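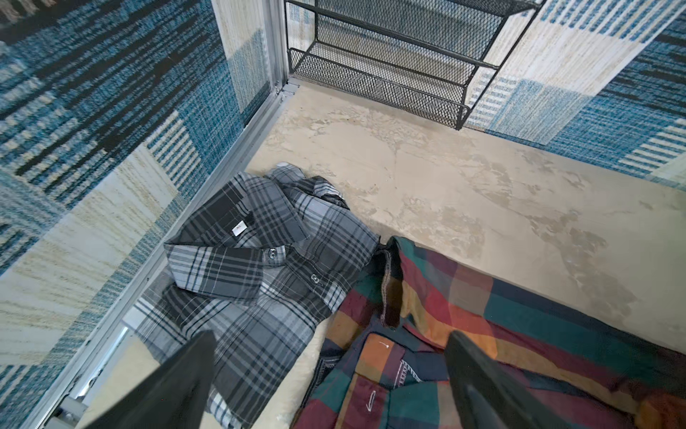 5 min read

Who sits in the room when the border opens

Interview by Rafail Athanasiadis

Chrysoula Lazaridis has worked for many years with women who cross a border to earn their living. They are small traders, cleaners, seasonal pickers and carers of old people. In November she finished a study for the women's network Prurkuvby on the talks about the crossing at Flostska, which was closed for a long time and is now open again for some hours of the day. I met her in the office of the network, where the heating was not yet working, and we kept our coats on.

I wanted to know first why a women's network takes an interest in a border crossing. She answered that she gets this question at every meeting with officials, and that she has stopped being annoyed by it.

"They think of a border as a matter for customs and police," she said. "But look who stands in the queue at six in the morning. In Flostska the majority are women. The men from the same villages have mostly gone further away for work, to the ports or abroad, and they come home twice a year. The women cross every day. So if you change the opening hours by one hour, you change their whole day, and also the day of their children and of the grandmother who is watching the children."

The talks about the crossing were held between the two regional governments, with money from the Mitsotakis-Vlachou foundation for interpreters and travel. Lazaridis was not against them. She says that any talks are better than the silence that was there before. What she criticises is how the list of participants was made. Each side could name its delegates, and each side named people who were already in office: the head of customs, the head of police, the chair of the chamber of commerce. These posts were all held by men, with one exception on the northern side, a lawyer who took the minutes.

"I asked an official why there was no woman from the traders," she told me. "He was very polite. He said that the traders are represented by the chamber. But to be a member of the chamber you need a registered company, and a woman who carries cheese and socks in two bags has no registered company. So she is represented by a person who would like her to disappear, because she is his competition."

For the study she and a colleague spoke with 64 women on both sides of the crossing. Most of the conversations took place in kitchens or at the bus station in Mernik, where the buses wait until the barrier goes up. She had prepared a questionnaire about participation and rights, and after the first week she put it away. The women did not want to speak about participation. They wanted to speak about the toilet, the light on the path, and the guard who asks for a "small present".

"In the beginning I was a little disappointed," she admitted. "I had my nice questions from the resolutions on women, peace and security. Then I understood that they were giving me the answers, only in other words. A path without light is a security question. If a woman is afraid to walk there at five in the morning, then for her the border is still closed."

The present for the guard came up more often than anything else. Sometimes it is money and sometimes goods, and some of the women hinted that it can be something worse. She did not press them. She wrote in the report only what they allowed her to write, and two of the conversations were left out completely after the women changed their mind.

I asked whether the governments had at least made an analysis of the effects on women and men, as their own rules require. She took a thick folder from the shelf and looked for the page. Such an analysis exists. It has one paragraph, and it says that the opening of the crossing is neutral with regard to gender.

"Neutral!" she said, and closed the folder. "They counted 2,760 crossings in the first weeks and they did not write down if it was a man or a woman. How can you know that it is neutral when you did not look? The form has a field for the number plate of the car. For the people on foot it has nothing."

Since then the form was changed on the southern side. It now has a field for sex and a field for the purpose of the journey, and Lazaridis believes that the first proper numbers will be available in spring. On the northern side she is still waiting for a reply to her letter. She has written three times.

We spoke also about the international donors. Here she was more careful, and she asked me to turn off the recorder for a few minutes. What she was willing to say openly is that the donors like training. Prurkuvby was offered money for a course in leadership for women traders, with certificates at the end. The network accepted it after a long discussion, but under the condition that a part of the money could be used to pay the women for the days when they do not work.

"They lose a day of income when they come to us," she said. "The official who goes to the talks gets his salary and his hotel. The woman gets a sandwich and a pen. Then somebody writes in a report that it is difficult to motivate the women. They are motivated, they just cannot pay for it."

Not all her colleagues agree with her about the next step. Some in the network would like to have a fixed quota for the delegations. Lazaridis is in favour of a quota, but she fears that the places would be given to the wives and cousins of those who already sit there. She would prefer that the traders on foot elect two persons of their own from each side, with the right to speak and to vote, and that the meetings take place in the afternoon, after the barrier has come down and the selling is done.

"People tell me the hour of the meeting is a detail," she said. "But for four years the meetings have been at nine in the morning. At nine in the morning every one of these women is on the other side with her bags."

Does she think that it will be changed? She made a movement with her hand – half yes, half no. The lawyer who took the minutes has in the meantime become deputy head of the northern delegation, and the two of them now telephone regularly. The light on the path has been promised. The poles are already there, she told me, and the cable should follow before the snow.

When I left, it was getting dark and she was still in her coat, writing the fourth letter.

The study by Chrysoula Lazaridis can be obtained from the Prurkuvby office in both languages of the region. A short version for reading aloud is in preparation.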